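Husetti Puzzle Words

A word list and short text set about twisty puzzles, put together for spelling and reading tools. It holds 3000 sentences written by hobby solvers, plus 286 terms with plain definitions. Maintained by Melaniia Ivanyshyn and Hanna Kushnir. Last updated 30/01/2025.

Contents

terms.csv: one term per row, with definition and part of speech
sentences.csv: one sentence per row, with the id of the term it uses
sources.txt: the 13 club newsletters the sentences came from

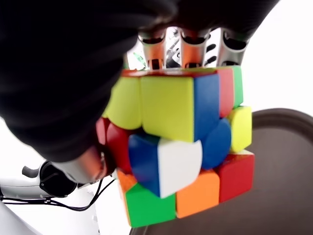
Terms were picked by hand from the newsletters and merged when only the spelling differed. "Cubie", "cubelet" and "piece" are kept apart, as writers use them in different ways. Brand names are left out of terms.csv, with one exception: a Rubik's cube, like the one held from above here, is listed under "cube" with the full name as a variant. Move notation is not covered.

Splits

The test split has 700 sentences. All sentences from the Ernari newsletter are in it, so no text from that club appears in training. 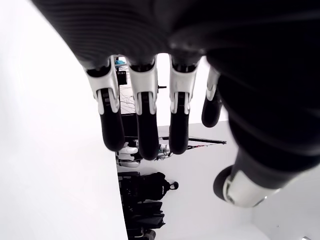
Black fingertips, white-and-silver joints.

Known problems

"Layer" and "face" are mixed up in some of the older texts. We left these as written. The August issue of the Chukwu newsletter was scanned badly, and a few hyphens are missing.
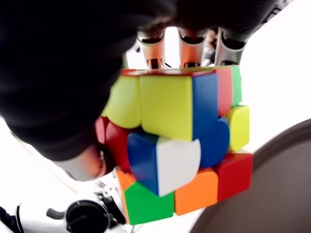
Definitions were written by Hanna and checked by Melaniia. Where they disagreed, both versions are in the notes column, separated by a semicolon. Please don't strip that column when you convert the files.

File format

UTF-8, comma separated, header in the first row. Older copies on the Valtel mirror use tabs.
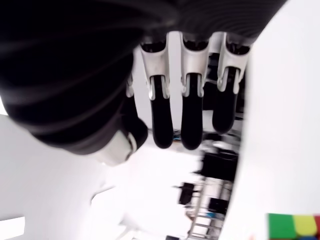
Three fingers side by side, pointing down.

License

Free to use and change with credit to both maintainers. Send corrections with the row id.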